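This website uses cookies to remember your reading settings. Accept | Manage

Florklow

Reading time: 2 min

Florklow is a simulation package for sidewalk robots. It is made by Graltach, a small software company with its main office in Mirville. The package is used to test how a delivery or inspection robot finds its way through a city before the real machine is allowed on the street. It is sold as a yearly license, and a reduced version exists for schools.

Overview

Florklow consists of a rendering program, a library of city districts and a set of prepared routes. The user connects the navigation software of the robot to the package, chooses a route and starts a run. During the run the software receives rendered camera views and sends back driving commands, in the same way as it would do on the real robot.

The library holds eight districts. They differ in the width of the sidewalks, the kind of paving and the amount of trees and street furniture. Together they offer 3626 routes, from a short walk along one block to a long trip with many crossings. Each route has a start point, a goal point and a time limit.

Crossings

Street crossings are the part of Florklow which is most used by customers. A crossing route begins on the sidewalk and ends on the other side of the road. The robot must find the painted stripes, stay on them and reach the far sidewalk. Small objects such as hydrants and boxes are placed near many corners - they are treated as solid, and touching one of them ends the run.
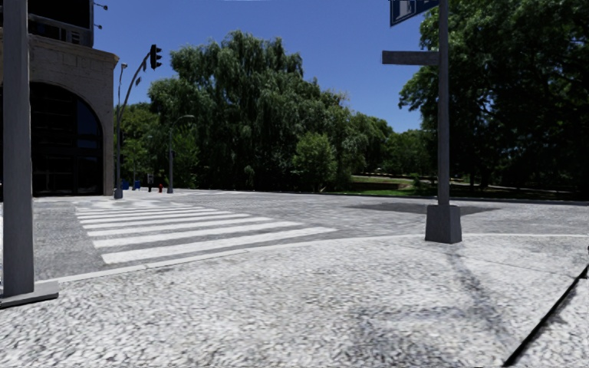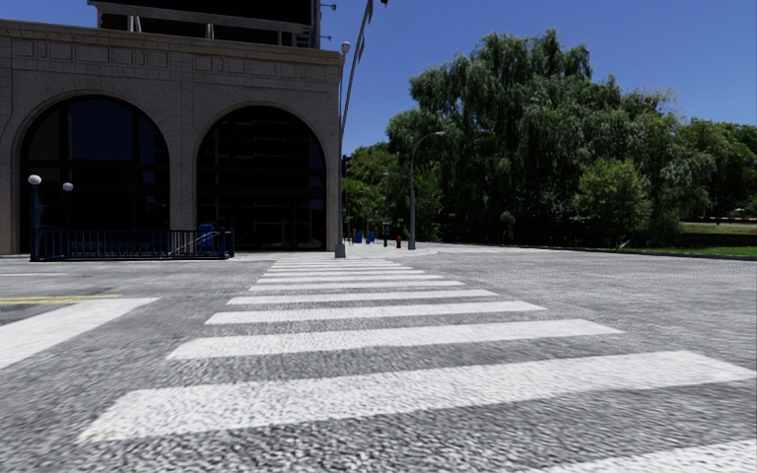 Rendered views of a crosswalk near a stone building, with trees on the far side.

Scoring

Every run receives two scores. The first one tells how much of the route was completed. The second one tells how safely the robot moved, and it is lowered each time the robot leaves the permitted surface or comes too close to an object. A run can therefore have a full route score and still be rated as poor.

Versions

Version 1 had only fixed daylight and flat ground. Version 2 added curbs with real height, shadows which change with the hour, and the option to repeat a route with a different camera height. A tool for drawing one's own routes, called Macedo, was added in April and is included in the license.

Reception

Users have praised the clear scoring and the short time needed to connect a new robot. The most frequent complaint concerns the road surfaces, because grip is calculated in the same way for asphalt and for cobblestone. Some users also find that the manual explains the route files too briefly - Graltach has since published a longer guide.

Related articles
Macedo (route editor)
Sidewalk robot
Graltach
Navigation benchmark
Simulated camera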